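Darncombe council agrees new rules for rented rooms

Landlords letting bedrooms in shared houses in Darncombe will have to meet a new local standard from June, following a vote by the town council on Tuesday evening. The standard covers room size, daylight, ventilation and the condition of ceilings and floors, and will apply to every house in the town with three or more unrelated tenants.

The council estimates that around 400 properties will come within the rules. Most are in the streets between the railway station and the Menitlow estate, where many larger family houses have been divided over the years and where complaints about damp and poor repair have been most frequent.

Under the standard, each bedroom must have a window that opens to the outside air. Ceilings must be sound and free from damp staining at the time of inspection, and floors must be level and firmly fixed. Landlords will also be required to give each tenant a written record of the room's condition on the day the tenancy begins, signed by both parties. A copy is to be kept for the length of the tenancy and produced on request.

The fee for a first inspection has been set at £100 per property. A second visit, where one is needed, will be free of charge if the repairs listed in the first report have been carried out within the time allowed. Owners who do not apply for an inspection may be refused a place on the council's register of approved lettings — a list which the housing office uses when advising people who are looking for a room.

The proposals were first put forward last year, after a survey of tenants carried out for the council by Condori, a housing research firm. Tenants who took part said that repairs were often promised at the start of a tenancy and then delayed, and that disagreements over deposits were hard to settle when no record had been made of how a room looked when they moved in. The report recommended a single written standard in place of the three separate guidance notes then in use.

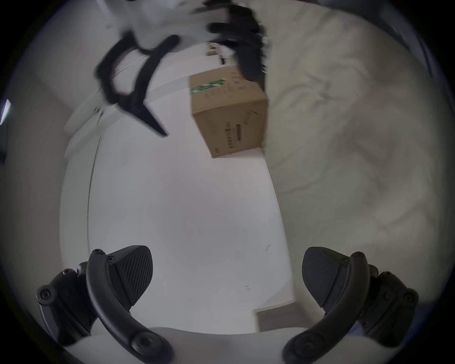
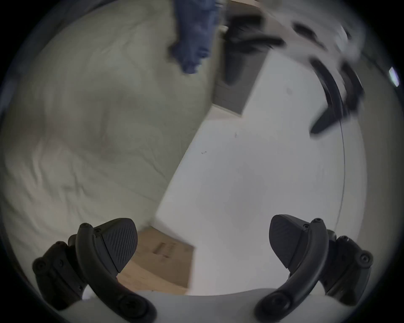

Mamta Bhatia told the meeting that the written record would do more for tenants than any other part of the standard, and asked that it be made available in large print and in languages other than English. She added that a tenant who had signed for a room in good order should be able to expect the deposit back without a dispute lasting several months. The council agreed to consider her request before the forms are issued.

Concerns were also raised about cost. A letter from Océane Després, read out during the debate, stated that owners of older houses would face heavy bills for work on windows, and that some might choose to sell. The letter asked for a longer period of notice in such cases. Members accepted the point in part, and owners who can show that a building firm has been engaged will be allowed extra time to complete work on windows only. No extension will be given for damp or unsafe floors.

The council confirmed that rooms let by resident owners to a single lodger are outside the scope of the standard, as are student halls and supported housing, which are inspected under other arrangements. Houses already holding a full licence will not have to pay the new fee until that licence falls due for renewal.

Applications for inspection may be made in writing or at the housing desk in the town hall. Owners are asked to provide a floor plan showing the use of each room, together with the most recent gas and electrical safety certificates. Plans need not be drawn by a professional, but measurements must be given in metres.

Inspections will begin with the streets nearest the station and continue towards Menitlow. Tenants will be told of the date in advance and may be present if they wish — they are not obliged to attend, and personal belongings will not be moved without their consent.

Printed copies of the standard will be placed in the library and at the town hall reception. Questions about individual properties should be addressed to the housing office, which is open from 9am to 4pm.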